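How I got my arm to stop knocking over clear bottles (wrist camera depth trick)

Posted February 17, 2024 in Tutorials

If you've ever trained a small arm on transparent stuff, you know the pain. My policy was great with mugs and blocks, and then it would plow straight into a water bottle like it wasn't there. As far as my depth sensor was concerned, it wasn't! Clear plastic mostly gives you holes in the depth map, or worse, the distance to the wall behind it.

So back in November I started playing with what I call label anchoring, and it has worked well enough that a few people on the Jekance forum asked me to write it up. You'll need an arm with a color camera on the wrist, some way to record demos (I use Flukedeck, anything that saves video and joint positions together is fine), and an afternoon.

The idea is simple. You can't trust depth on the clear part of a bottle, but you can usually trust it on the printed label. So you find the label, fit an upright cylinder to it, and stretch that cylinder up and down until it covers the whole bottle. Then you hand the filled-in depth to the policy along with the normal color picture.

Step 1: Record your demos

Put the target object close to a bottle, close enough that the gripper has to work next to it. I keep the bottle partly full, so the water line moves around from one session to the next and the network doesn't get attached to it. Turn the bottle too. If the same side of the label always faces the camera, you'll pay for it later (ask me how I know).

I recorded 833 demos over several weeks, which is probably more than you need. 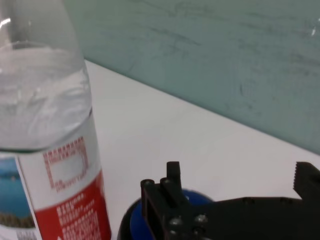

Lock your exposure before you start, by the way. I left mine on auto for the first batch, and every time the arm swung toward the white table the brightness jumped and the label mask went with it. I threw that whole batch away and it still stings.

Step 2: Mask the label

I hand-painted masks on a small set of images and trained a tiny segmentation net on those. Don't bother separating the colors or the printing, just paint the whole label as one blob. When only part of the bottle is in view, paint what you've got and move on.

Step 3: Fit the cylinder

Take the depth points inside the mask and throw out the ones near the curved sides, where the readings get mushy. Fit with the axis locked to vertical. My first version let the axis tilt and it gave me some truly drunk-looking bottles. I smooth the result over 5 images in a row, and that took care of most of the jitter.

For the height, I use a fixed number per bottle type. Yes, it's a hack. The neck is narrower than the cylinder, so the arm stays a bit farther away up there than it has to, and I'm fine with that.

Step 4: Train

I used the stock Eyvindsson policy with one extra input channel and changed nothing else. It took 7 hours on my one sad graphics card. Pitby users, watch out: the default loader quietly drops any fourth channel, so set the channel count to 4 in the config or you'll be training on plain color without knowing it.

What still doesn't work

Bottles with no label, obviously. Shiny labels under a strong lamp are hit and miss. Two bottles side by side with the same label get merged into one fat bottle, and the arm takes a very long detour around it. I'm trying a second pass that splits the mask first, and I'll post the code when it's less embarrassing.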